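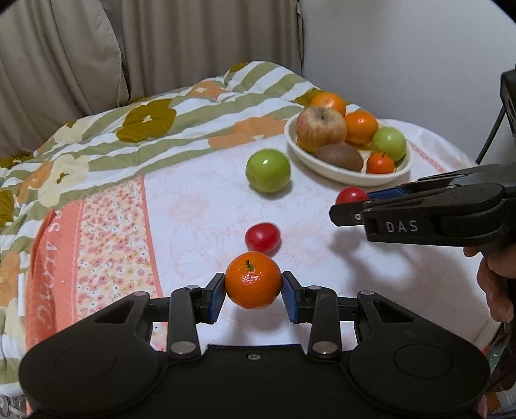 Page 5 of 54

stulik_grows
OK so round two on the mandarin question. My tree is in its fourth winter in a pot and the fruit colors up beautifully in October, but it's sour until way after the holidays. My neighbor picks hers the minute they're orange and swears by it. Am I just impatient??

Skondska
Color tells you very little. Cool nights turn the skin, sugar comes later. Taste one every week and stop looking at them.

Jimo
Gonna disagree a bit. On my Satsuma the color and the flavor line up within a week or so every year – if I wait any longer the skin goes puffy and the inside dries out. I picked 221 last season and the late ones were the worst of the bunch.

Skondska
Satsuma, sure. She never said what variety she has.

stulik_grows
Tag fell off years ago, sorry! Small fruit, shiny, tight skin, lots of seeds (so many seeds).

Yang
Seeds and tight skin, I'd guess a clementine type that got pollinated by something nearby. Do you clip or pull? I used to pull and kept tearing the skin at the top, and those got moldy in the bowl by the weekend. Now I use little snips and leave a nub of stem on.

Jimo
I pull. Twist and pull. We eat them too fast for mold lol

Jong-dae Ham
My dad grew these for years and he always cut, never pulled. He'd also cut the water way back for the last month, and I still do it. Sweeter every time.

Skondska
In a pot? Careful with that, you'll drop half the crop. In the ground, fine.

Jong-dae Ham
Mine are in the ground, fair point.

stulik_grows
Not touching the watering then! Ate one at breakfast – still made my eyes water. Trying again next week.

Reply to this topic
830 views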